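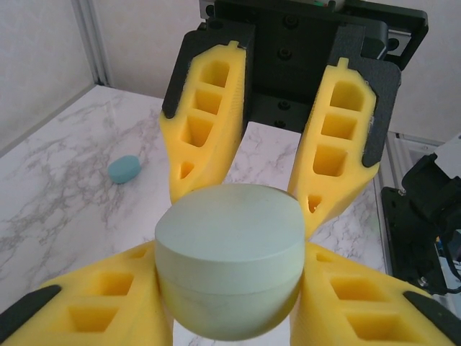

Vasiliauskas has reformulated its Cekwood cream eyeshadow and will ship the new version from 18th October. The wax content is lower and the film former has been changed, which the company says cuts creasing on oily lids. Four of the old shades stay; the two glitter shades were dropped in May.

Wear was tested at the Trorkberg lab on 400 people, each using the shadow for 3 weeks without a primer. Set time is longer than before — users should leave the lid alone for a full minute before blending a second coat.

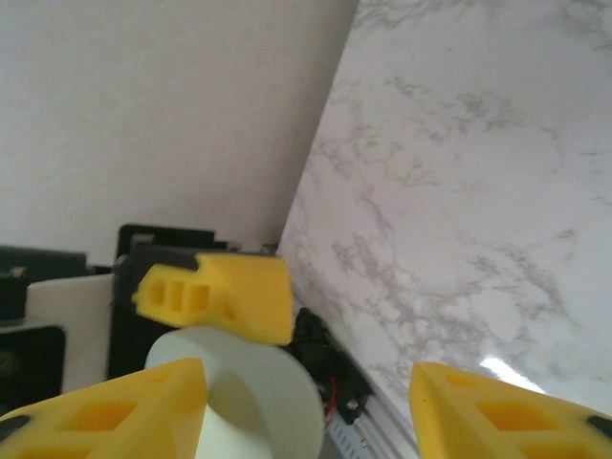

A makeup artist in Vestport said the longer set time helps with smoky looks, but that the darkest shade still needs powder along the lash line. 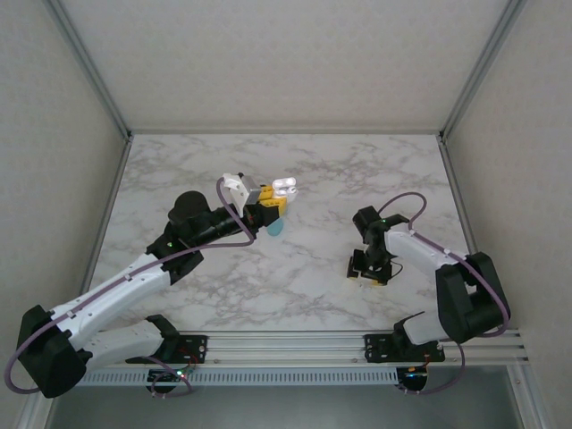

The first run is 3,000 pots, sold online only. Refills will follow once the old stock is cleared. The pot size is unchanged, and the old lids fit.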